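Search this site Search
June 28, 2019

Canpolat Opens Its Second Bakery in Drarnton

I'm Berenice Hinojosa, and I get to share the news we've been sitting on since April: Canpolat is opening a second bakery, right on Zultham Street! We'll have 14 kinds of bread every morning (yes, the seeded rye is coming too), and Nicanor Ventura is moving over to run the ovens. Doors open at 5 a.m. for you early birds.

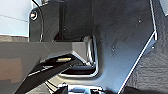
The first 168 customers get a free roll with their coffee, so bring a friend and say hi to Nicanor. Press folks, call the shop and ask for me or Jovita Beltrán, and we'll save you a loaf.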